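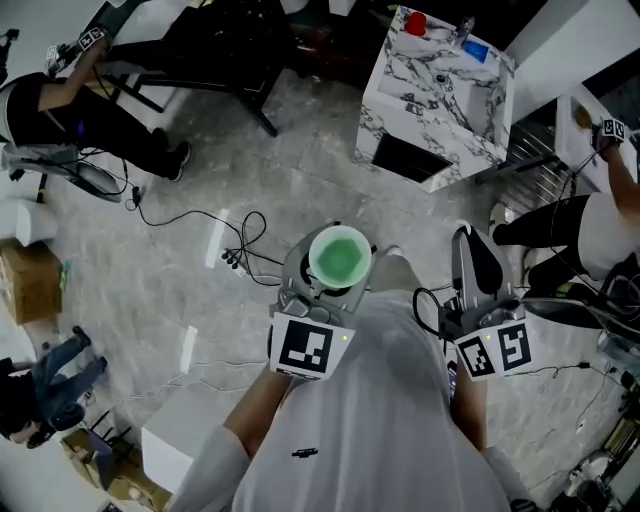 Pomdale Student Robotics Club – News & Press

FOR RELEASE 28th February

Student club opens its household handling project to new members, final showing set for June

The Pomdale Student Robotics Club is taking on new members for Zusel, its project on teaching robot arms to do small chores around a home. Pick up a cup, carry it, put it down someplace else. Sounds easy. Isn't.

Zusel works with hand-held grippers, one in each hand, each with a printed marker card on it. Students do the chore themselves and the recordings go to the software group, who use them to train the club's two arms. The cup task is the one everybody asks about – a plastic cup with green liquid in it, held in the left gripper. Several people work the room at the same time, so yes, there are cables on the floor. New members get the cable talk on day one.

Target for this term is 3000 recorded runs over 50 different chores. Cups, cabinets, boxes, racks. Runs that go wrong are kept and labeled, not thrown out. The club has 57 members right now and six places open in the recording group.

"My first week I couldn't even let go of a cup without tipping it," said Princess Galang, recording lead and a second-year student. "Your wrist wants to turn and the gripper doesnt care. By the third week it's fine. You start opening doors at home with your elbows for some reason."

Kipchumba Biwott, who runs the software group, said the club wants people with no robotics background too. "We have plenty who can code. We need people who will do the same shelf forty times and still do it properly."

Work this term is in three parts. Recording, led by Galang. Software, led by Biwott. Arms and repair, led by Ilaria Bassi – this group also prints the spare fingers and could use anyone handy with a soldering iron.

Faculty adviser is Tiziana Amato. Safety training is required before anybody touches the arms, and takes one evening. Closed shoes please. Long hair tied back.

The final showing is in June, open to families and local schools. Visitors will be able to try a pair of grippers for themselfs. Both arms will run live, cup task included. Bring a spare shirt.

To join, or to set up a press visit, see Kwan-ho Leung at the club desk or leave a note in the club mailbox. Press visits need one weeks notice. Photos OK, ask members first.

– ends –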